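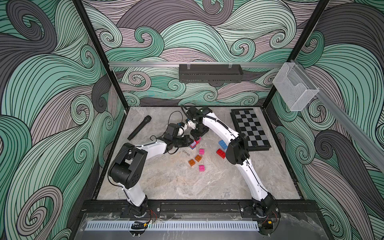
My landlord answered that I must not put any nail or screw in the kitchen wall, and this is why I ask for advice. I moved in February to a small flat and I want to fix peel-and-stick wallpaper, the Mittal one, behind the counter. The wall was painted with washable paint. I bought one roll and tried a piece of 43 cm. In the morning the upper corner was already hanging. Did I choose the wrong paper, or is it the paint?

Last updated: February

Answer 1 (accepted)

It is the paint. Washable paint has a smooth skin and the glue does not hold on it very well. I had the same problem in my hallway. Please do like this: wash the wall with warm water and a little dish soap, rinse it two times, and leave it to dry for one full day. After that, press the paper from the middle to the sides with a dry cloth.
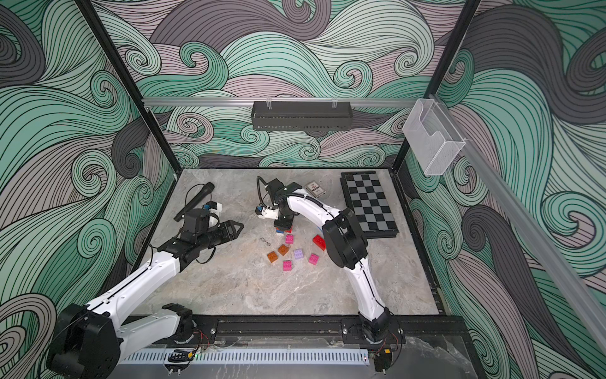

If the corner still comes up, warm it with a hair dryer for roughly 17 seconds and press again. I did not use primer. Some people recommend the one from Falard, but ask your landlord first, for it stays on the wall when you leave.

Answer 2

Wrong paper. Buy Sanel, it sticks on everything.

Answer 3

I do not agree with the answer before me. I had Sanel and when I removed it, the paint came off too, and I lost 90 from my deposit. Try a small piece in a hidden place and wait one week.

We use cookies to remember your settings. By staying on this site you accept them.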